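Color Words and Everyday Things
Notes for week 5, handed out Oct 30, 2020

OK, so last time I ran out of room on the board and half of you left with only the first part of the story. I've typed up the rest, plus some things I should have said the first time around.

We were talking about where color names come from. A lot of them started life as the name of a thing. Orange is the one everyone knows. The fruit came into English first, and the color word followed in the early 1500s. Before that people got by with "yellow-red," which sounds clumsy to us but did the job fine. Violet and rose went the same way, from plant to paint chip. Lavender too, and I like that one because plenty of people use the color word every day and couldn't pick the plant out of a garden (I couldn't until I was 50!).
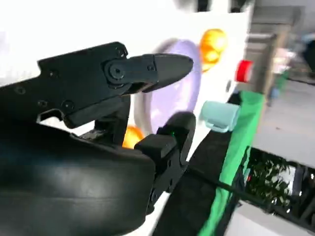
Lavender, next to a lot of black.

Now, the part that tripped people up in July's summer section and will probably trip you up too. A basic color word, the way we use it in this course, has to pass a few tests. It should be one plain word. It shouldn't be just a kind of some other color, so scarlet is out, being a kind of red. You should be able to use it for pretty much anything, which knocks out blond. And most speakers should come up with it quickly when you ask them for colors.

Try teal. One word, good. But is it a kind of blue, or a kind of green, or its own thing? I've had this fight with every class I've taught and I still change my mind – usually on the drive home. The name comes from a duck, by the way, which has a patch of that color by its eye.

What matters for the homework is that the edges between colors are fuzzy and the middles aren't. Ask a room for the best example of red and people mostly agree. Ask where red stops and orange begins and you get a mess. Languages differ a good deal on this. Russian has two everyday words where English has only blue, one for the light end and one for the dark. Other languages have one word that covers both our green and our blue, and their speakers see the difference perfectly well. They just don't need to say it every time.

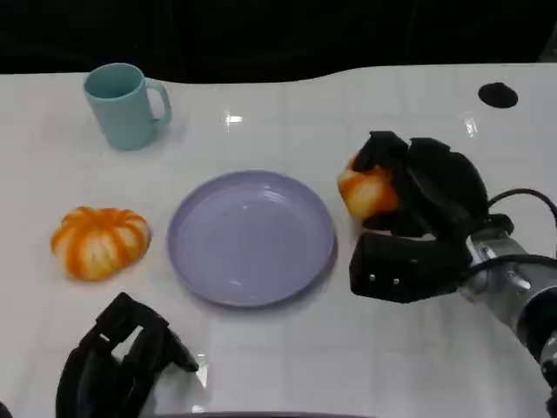
Momik wrote on the class board that teal can't be basic if you have to stop and think about whether it's blue, and that the stopping is the test. I think that's a pretty strong argument, though I'd want to know if younger speakers stop as long as I do.

For next week: read chapter 14 in the Barbieri reader, skipping the long table. Then ask four people outside the class to list all the colors they can think of in one minute. Write them down in order, spelling and all, and don't help! Bring the lists on paper. If you missed the first handout, there are copies in the tray by the door.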